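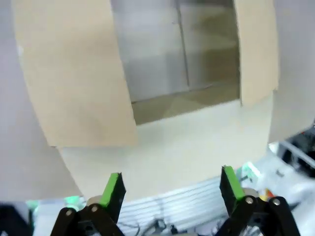
3 min read

Cartons from Medeiros won't stay shut once taped
Ticket log, packing room, Grestwood
Status: open, waiting on supplier

Hello all, and thank you for bearing with me, as I know this one has been grumbled about over many a cup of tea. We took in 200 of the plain brown cartons from Medeiros in April to replace the old Mendard ones, and on the whole I like them very much. They're light, they stack nicely and there's no printing to cover up. The trouble is the top. You fold the flaps over, run the tape down the middle, turn round to fetch a label, and by the time you're back one end has begun to lift. It doesn't happen to every box, but it's often enough to be a nuisance, and Drerkholm have now sent 2 back to us with the tops sprung open.

Update, Friday morning
I wondered first about the tape, so I tried a fresh roll and then a roll from the old cupboard, and neither made any difference that I could see. Next I tried holding the flaps down at the back corners while the tape goes on, so the two edges meet properly along the seam — and I must say that felt a good deal more promising.
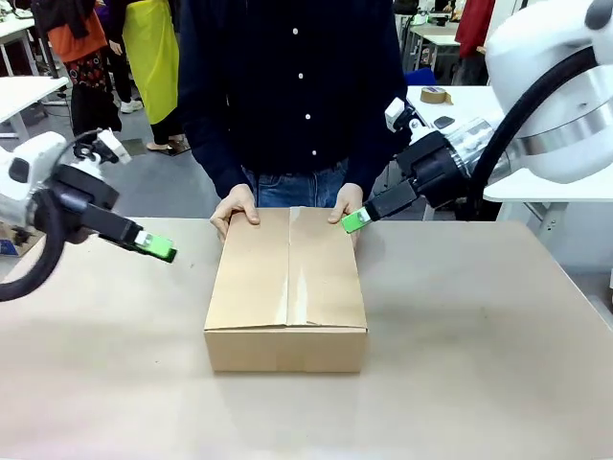

Can I put a second strip across the ends?
Please do, for anything going to Drerkholm, and bring it a good hand's width down each side so it has something to hold on to.

Update, after lunch
I think we're getting somewhere. The crease on the long flaps seems very stiff on this batch, and it wants to spring back up like a cat that's been told to sit. What has helped on my bench is opening the box right out first, bending each flap outwards as far as it will comfortably go, and giving the fold a firm rub with the side of the hand. Do that 3 times for the really stubborn ones.

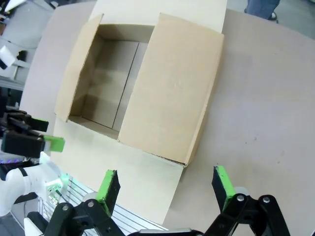

Open carton with nothing in it, front flap folded down.

I did a little pile this way before tea and left them taped on the shelf over the break. All but 2 were still shut when I came back, and those were ones I'd hurried, so I'll take the blame there. It does add a bit of time to each box, I'm afraid, and I wouldn't want to be doing it all through a busy week.

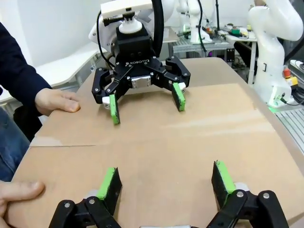 So I've written to Medeiros to ask whether the next lot could be scored a touch deeper, and I've asked for a few samples before we order again. In the meantime, please keep any carton that pops open, write the time on it in pencil and leave it under the window bench. The old Mendard boxes on the top shelf are fine to use for anything heavy. I'll leave this ticket open until the samples arrive.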